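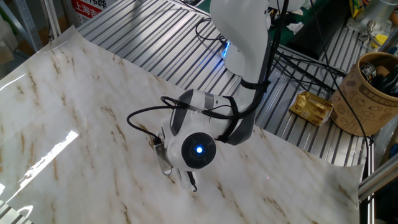

Marble-Look Contact Paper: Sheet, Surface and Bench

Gallery notes, Ekwood surface coverings pages

This page records the marble-pattern contact paper used in the Ekwood kitchenette refresh. The product is a glossy self-adhesive film, bought as a roll and cut to length on the bench. These notes cover the look of the material laid out, the cutting dimensions and the order of work. Application to the shelves and splashback is covered on a separate page.

1. Sheet laid out on the metal bench

Glossy white ground with diagonal veining in tan, beige and light brown. The upper left corner curls slightly and the right edge lifts in a soft wave. Overhead lighting leaves a long streak of glare on the left side, a fair indication of how the finish behaves under a ceiling fixture. Anyone covering a counter directly below a bright light should consider the matte grade.

Notes on the material

Colour: The supplier, Dalisay, lists this pattern as Warm Vein. The white is neutral and sits well beside off-white cupboard doors. Against a blue-grey wall the tan veins read stronger than they do on the sample card.

Pattern direction: The veins run on the diagonal, so every piece for one run of shelving was marked on the backing with an arrow before cutting. Two adjoining pieces laid in opposite directions form a visible chevron at the joint.

Curl: Film stored on a narrow core keeps its curve. Leave the cut length flat overnight at room temperature, printed side up. Weights may be set on the corners — smooth ones only, as the gloss finish marks easily.

Bench: Parallel aluminum rails with evenly spaced grooves. The grooves suit clamping and squaring but do not support a blade. Place a cutting mat under the film before trimming, or the knife will drop into a groove and pull the line off.

Cutting record

Roll length on hand: 1,000 cm
Shelf pieces cut: 9
Overlap allowed at front edge: 27 mm
Trim allowance at back and sides: 12 mm

The trim allowance was increased after the first shelf, where the wall was found to be out of square. The overlap wraps the front edge and finishes on the underside — it should not stop on the corner itself, where it will be caught by anything slid off the shelf.

Tools

Steel rule, snap-off knife with a fresh blade, felt-edged squeegee, pencil, cutting mat. The Govley squeegee was preferred over a bare plastic card, which left fine scratches in the gloss centre of the test piece.

Storage of offcuts

Offcuts longer than the shelf depth are rolled printed side out and labelled with the pattern name and vein direction. Smaller pieces are kept flat in a folder for patching. The remaining stock is held at the Dranano storeroom, on the upper rack, away from the heater.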